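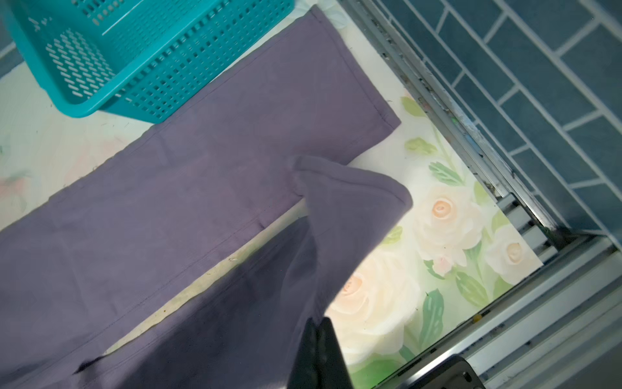
Purple trousers on the mat by the sliding door, one leg flat and the other still to be persuaded.

Folding trousers on the floor

I own a perfectly good table. It is covered in post, a bicycle pump and the Zivanano blender I was going to take back in January, so the folding gets done on the floor. I have come to think the floor is better. Trousers are long, tables are short, and nothing slides off a floor.

Put a mat down first. Ours came from the market at Dondness and has flowers on it that I would never have chosen for anywhere guests might look, but it is pale, so you can see whether it wants a shake before you put clean washing on it. Shake it out of the door. If you fold beside a sliding door, run a dry paintbrush along the track while you are down there. An old 2 inch one does it. All the fluff in the house retires to that track, and it will come out to meet a dark pair of trousers given half a chance.

Lay the trousers out with the legs straight and run your palm from the waist to the hem. Thin, smooth cloth is the worst behaved. It looks flat, you turn to find a sock, and when you turn back one leg has a crease across it that will still be there on Friday. Check the hems too, as they like to flip up at the end and a bent hem folded into a pile stays bent.

Then:

Pick off any specks now. They are much harder to find once they are inside.
Lay one leg on top of the other, seams together.
Tuck the pointed bit at the seat inwards so you have a straight edge.
Fold the hems up to just short of the waistband, then fold in half again.

That is 35 seconds a pair if you are brisk. I am not brisk, and I have the radio on.

Keep the basket within arm's reach, at the hem end, so you aren't shuffling about on your knees. Plastic is best, as wicker snags. I paid 50p for one at the Clullolgate jumble sale and it has outlived two dearer ones. Stop at 8 pairs to a basket, or the bottom ones come out looking slept in.

Trousers you mean to wear tomorrow should go on a hanger. I know this and have never once done it.

More in Laundry: getting candle wax out of a tablecloth, and what to do about the airing cupboard door.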